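Kanis sewing room opens again with longer tables and a cloth exchange
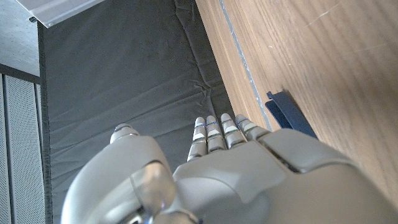 Sun 8 April

The sewing room on the ground floor of the old Kanis mill is open again after a closure that lasted all winter. People can come in to cut, mend and sew their own things, or bring cloth that they do not need and take another piece home.

The room was closed in October when the heating pipes had to be replaced. The work took longer than planned, and the classes for beginners were moved to the library in the meantime. The library had space for only 4 machines, so many people who had signed up for a class were put on a waiting list. They will now be called first, in the order in which they signed up.

The biggest change is in the cutting area. The old tables were too short for curtains and bed covers, and one person had to hold the end of the cloth while another one cut. The new tables are long enough to lay out a full curtain. They were made by Jafri, a furniture workshop in the same street, which also repaired the shelves along the back wall. Users are asked to put a cutting mat under their work when they use a rotary cutter. Mats in two sizes hang beside the door.

The cloth exchange is also new. The textile shop Eltex has given 118 pieces of fabric to start it, mostly ends of rolls in plain colors. There is cotton for shirts and linings, and a smaller amount of heavy cloth that is good for bags and cushion covers. Each visitor can take two pieces a month without payment. Anyone who wants more is asked to bring something in return. The cloth should be washed, and it should be at least as large as a pillowcase. Wool is accepted only if it is packed in a closed bag.

The repair of the pipes was paid by the owner of the building. For the tables and the lamps the sewing room collected money at two street markets and received over 1,000 in small gifts. What is left will be used to service the sewing machines, and two of them are still away for this reason.

An evening for mending will be held every Tuesday, starting at six. Visitors should bring thread in the right color if they have it, and zippers can be bought at the room. Large work such as curtains must be booked one day before, so that a long table is free. The room can receive 20 people at the same time.

The entrance is on the side of the mill, next to the Vuken bicycle shop. The front gate stays closed while the yard is being paved, and visitors with a heavy machine or a lot of cloth may stop a car at the side door for a short time. The next class for beginners, on how to measure and cut a simple curtain, is already full. A second date will be put on the door and on the library notice board.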